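Setting up a little spice riser on your kitchen table

My neighbour Mal-soon Hyun keeps all her seasonings on a low bench at the back of her table, and after years of rummaging in a deep cupboard for the paprika I finally copied her. It took me an afternoon, with a good deal of tea in the middle, and I've been meaning to write it up ever since (two of you have asked, so thank you for nudging me!).

What you need is a low riser, a table you don't mind giving up a strip of, and whatever jars you already own. A dark top on a pale wood table looks very smart, I think, and it makes a bright lid easy to spot. Mine came from Skondine and is 80 cm long, but do measure your own table before you order anything.

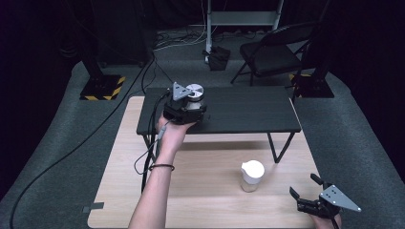 Page last changed: 23 February 2019

Step 1. Empty the cupboard

Get everything out, and I do mean everything, including the sachets that have slipped down behind the flour. Sniff each one. If it smells of nothing it will taste of nothing, so off it goes. Wipe the jars and tins with a warm cloth, paying attention to the rims, and let them dry properly before you put anything back.

Step 2. Place the riser

Push it to the far side of the table, so you keep the front for chopping and for eating your toast. Angled metal legs like the V-shaped sort take up very little room on the wood, and that leaves a useful space underneath. Stick felt pads on the feet if your table marks easily. Give the top a gentle press at each end to see that it doesn't rock - a folded bit of card will cure a small wobble until you can adjust it.

Step 3. Small things on top

The little round containers go up on the riser in a single row. I tried two rows at first and was forever knocking the front one over. Put what you use daily at the end nearest your cooking hand, and let the once-a-year things drift along to the other end. Jin-sol Jin, who is far tidier than I am, writes the name on the lid as well as the side, and I've come round to that.

Step 4. Big jars on the table

Tall or heavy glass jars are best kept down on the tabletop, where you can slide them towards you. Clear glass is lovely for powders because you can see how much is left without opening anything. Don't fill right to the brim, as you want room for a spoon. I put in 200 g at a time and keep the rest of the bag in the cupboard with a peg on it.

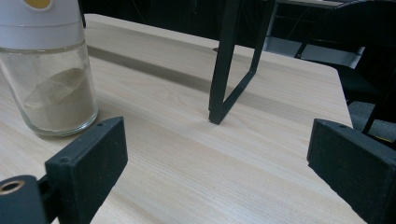 Step 5. Live with it for a week

Cook as you normally would and see what you keep moving out of the way. I ended up swapping the salt and the cinnamon, and the large jars went from one side to the other and back again. Once it all feels right, wipe the riser down every few days, and top up the jars when you unpack the shopping.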